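Household robot trials paused after gripper fault at Gesevo

Gesevo has paused its evening trials of a household robot arm after the gripper failed to open on command on Monday. Nobody was hurt, and the company says that no person was inside the marked area when the fault occurred.

The arm was working through a series of simple table tasks, the kind of small jobs that the Drenik project wants a robot to do in ordinary homes. According to the internal notice, the fault came in trial 18 of the series. The control program sent the order to release, but the fingers stayed closed and the arm continued to its next position.
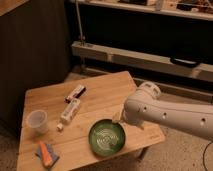 Did the emergency stop work?

The emergency stop worked at the first press. The operator pressed it after the second release order was ignored, and the arm held its position until the power was removed.

Dorota Duda, who leads the tests, said the operator followed the written procedure. What worries her more is that the software reported the gripper as open during the whole event. "We had a closed hand and a screen which told us the opposite," she said. "If a person trusts the screen, this person can put the fingers in the wrong place."

The gripper had completed 2950 cycles since its last inspection. The supplier, Villalobos, has asked to receive the unit and the log files for examination. A first check by Gesevo found a delay of 200 milliseconds in the signal from the position sensor, but it is not yet clear if this delay is the cause or only a result of another problem.

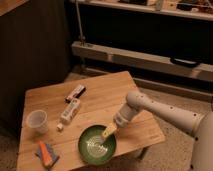 Until the examination is finished, the team will use the arm only at reduced speed, and for short checks with two people present. A separate sensor will be added to confirm the position of the fingers, so that the arm cannot start a new movement when the two readings do not agree.

Estíbaliz Paredes, safety adviser at Unimbridge, will review the change before the normal program starts again. She has also asked for the records of nine earlier trials in which the release was slower than usual. Those trials were marked as successful at the time.

Gesevo expects to receive the report from Villalobos in January.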